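Atex Opens Air Filter and Fan Counter at Trundusstead Store

21 Sep 2026
By the Atex press office

TRUNDUSSTEAD - Atex has opened a counter for air filters, extractor fans and ducting at its Trundusstead store. The counter carries 277 product lines for homes, workshops and small offices, and takes the place of the old paint mixing desk near the trade entrance.

Stock includes pleated furnace filters in standard sizes, bathroom and kitchen fans, flexible and rigid duct, wall vents, backdraft dampers and foil tape. Fans come from Soylu and Gruton. The Soylu range covers ceiling and wall models for bathrooms and laundry rooms. Gruton supplies inline fans for longer duct runs, along with speed controls and timers.

Customers who need a filter in an odd size can have one cut to order. Staff will need the width, height and depth of the slot in inches, or the old filter if it is still in one piece. Cut filters are ready for pickup the next working day. Orders placed before noon on a day before a holiday are held until the store reopens. 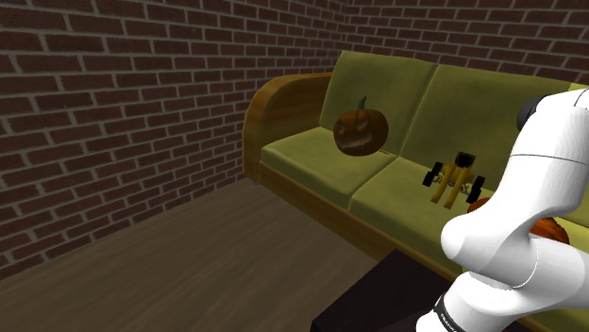

One Trundusstead customer told the store that finding a filter for an older furnace used to mean ordering a full case online and waiting a week, and asked that single filters stay on the shelf through the winter. Atex will sell all furnace filters singly as well as by the case.

Trade account holders get case pricing on filters and can reserve fans for up to 63 days without a deposit. Accounts opened in April or later are already set up for this. Older accounts need to be updated once at the service desk.

The counter takes up almost 150 square feet. Another 1728 filters are held in the stockroom behind it, so most common sizes can be restocked the same day.

Returns follow the usual store policy. Unopened filters and fans can be brought back with a receipt. Filters cut to order cannot be returned unless they were cut to the wrong size.

The counter is open during regular store hours. Product lists and size charts are available at the service desk.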